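Matt grey table top, worth the money or not?

Home and Workshop board > Tables and worktops

Arier
Looking at replacing the table in the back room. It gets used for everything: parcels, sewing, the odd bit of gluing, tea. The shop in Trestthorpe has a smooth pale grey top, matt finish, on the Skisow frame, and the leaflet says it "shrugs off daily life". I've heard that one before. My last table was meant to shrug off daily life and it had a mug ring in it by the end of the first month. Has anyone lived with one of these for longer than it takes to write a glowing review?

penny_washer
Had mine 2 years. Love it! No glare from the window, goes with everything, and I can find a dropped pin on it straight away (my old dark one ate pins). Wipe it over and you're done.

Anozie
Two years of what, though? If it's pins and the occasional letter then any table will look fine. I've had matt tops before, and the dull finish is exactly what goes first. You rub at one mark and end up with a shiny patch you can only see when you're sitting down. Then you can't stop seeing it.

penny_washer
I cut fabric on it most evenings, so not just letters thank you. With a mat under the blade, I admit.

Anozie
So the mat has had two years of hard use and the table has had a rest.

dovetail_dan
Mine's pale grey as well, different shop. It's all right. Pencil comes off, biro mostly does. What I would say is that pale tops look lovely bare and that lasts until you put something on them.

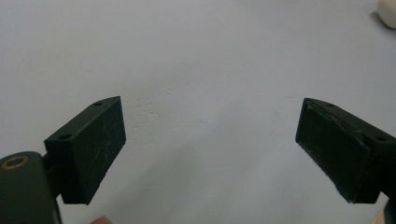 Arier
What are you all cleaning yours with?

dovetail_dan
Warm water with a drop of washing-up liquid on a soft cloth, then a dry cloth straight after. Keep the green scourers and the cream cleaner well away from it, they'll take the finish off.

Anozie
Agree with that part. I don't agree that it makes it a good table. If I have to dry it like a wine glass every time I put a box down, I'd sooner have plain wood and sand it when it gets tatty.

penny_washer
Nobody's drying it like a wine glass. It takes me 30 seconds.

Arier
Went back this afternoon and asked about the guarantee. It covers the frame. The top is "subject to normal wear", so that's the bit I was worried about left out altogether. They did say I could take a sample piece home - I'll leave a teabag on it overnight and report back.

Anozie
Try a parcel with a staple in it as well.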